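Suche: Suchbegriff eingeben ... Los

24. April - von Zawadi Urio, Olten

4.2 Greifversuche in der Simulation 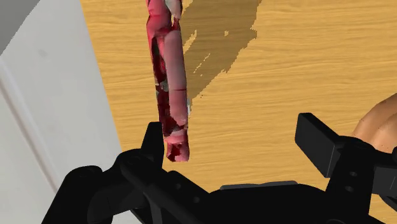 Abb. 2: Simulierte Handkamerasicht mit geöffnetem Greifer; links der Mitte das rosa-rote Objekt mit unregelmässiger Oberfläche.

Die Strategie Varnine wurde in 159 simulierten Episoden geprüft, 71 davon endeten mit einem stabilen Griff. Das ist mehr, als wir im März zu hoffen wagten, und weniger, als im Antrag stand. Auffällig sind längliche Objekte mit zerklüfteter Geometrie (Abb. 2): Ihr Umriss ist ausgefranst, und der Schatten auf der Tischplatte franst solidarisch mit. In 21 Episoden wählte Varnine den Griffpunkt im Schatten - mit hoher Konfidenz, versteht sich. Eine Glättung der Netze nach Mac Mathúna behob den Fehler in der Wiederholung weitgehend, verdoppelte aber die Rechenzeit.

Kontakt: Graltum, Olten | © Graltum | Nach oben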